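Unit 4 Handout – Work surfaces and the packing of soft bags
Packing and Materials Handling, Illberg campus
Prepared by Algirdas Kivi. Revised 02/12/2021

4.1 The work surface

Before a packing task is set up, the surface has to be described in the task record. Students often skip this part and write only "table" or "floor". The record should give the pattern, the base colour and the finish, if the finish is known. Pattern matters for small items. A pale item laid on a pale veined surface has a weak outline, and a packer checking for leftovers may pass over it.

Stone-look patterns are common in the course material. They may be real stone, printed sheet or tile. Do not name the material from appearance alone. Write "marble-like" and leave the material field blank until it has been checked by touch or from the supplier's sheet.
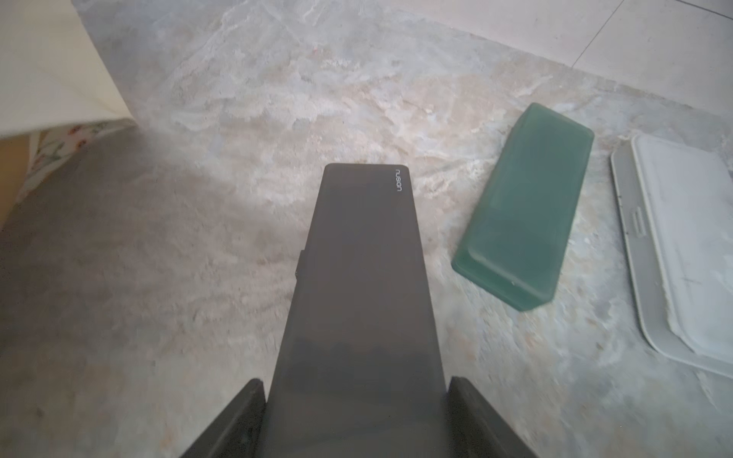
Figure 4.1 Marble-like surface in pale gray, off-white and beige, cooler in tone toward the right.

Note that the colour is not even. The record for a surface of this type should list the main tones and state where they change. One word such as "gray" is not enough for the Zindau form, which has two colour fields.

4.2 Soft bags

A canvas tote has no fixed shape. Its opening changes when the fabric is moved, and its handles take up floor area that is easy to forget in a layout drawing. For this unit the bag is treated as three parts – body, mouth and handles – and each is recorded separately.

Body: flat, crumpled or standing.
Mouth: closed, partly open or fully open.
Handles: folded in, hanging or trailing.

A trailing handle should be noted with its direction. If it lies across the path between the items and the mouth, it is moved before packing starts. 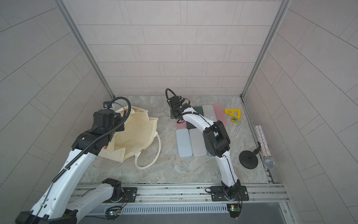

Figure 4.2 Cream canvas tote near the back-left corner, mouth partly open, handles trailing; eight flat pencil cases on the floor.

4.3 Flat cases

Flat rectangular cases are loaded on the long edge where the bag depth allows. Rounded corners catch less on the fabric than square ones, but the mouth still has to be held open while the first case goes in. The Mets method loads the far side of the bag first and works back toward the packer. The Tesent method starts in the middle. Either is accepted in the May assessment, provided the method is named on the sheet.

Exercise: draw the layout in Figure 4.2 as a plan view, marking the bag, both handles and the group of cases. Attach a note on loading order, 90 words maximum.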